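Brorow equipment plan – README

We use cookies to remember your settings. Accept | Manage
Print this page | E-mail this page

## Scope

Budget planning for hand-held grippers in home tidying work. Figures cover one site, Skoltutgate, and the June order only.

## Contents

- `grippers.csv` – units, spares, supplier (Provura)
- `pads.csv` – finger pad stock, 200 on order
- `hours.csv` – 604 planned hours, 28 per operator pair

## Setup costed

Two grippers, one open cardboard box, small household items and soft toys.
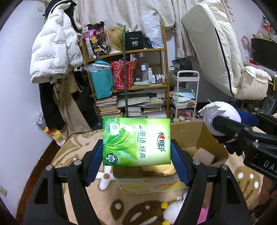
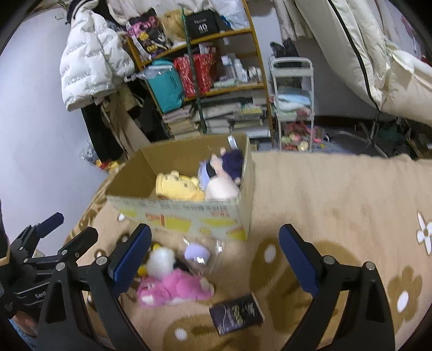

Pads are budgeted apart from the grippers. Line 171 still needs a price from Provura, and shipping is left out until Lakshmi Kartha has the quote. Send corrections to Eskil Berge.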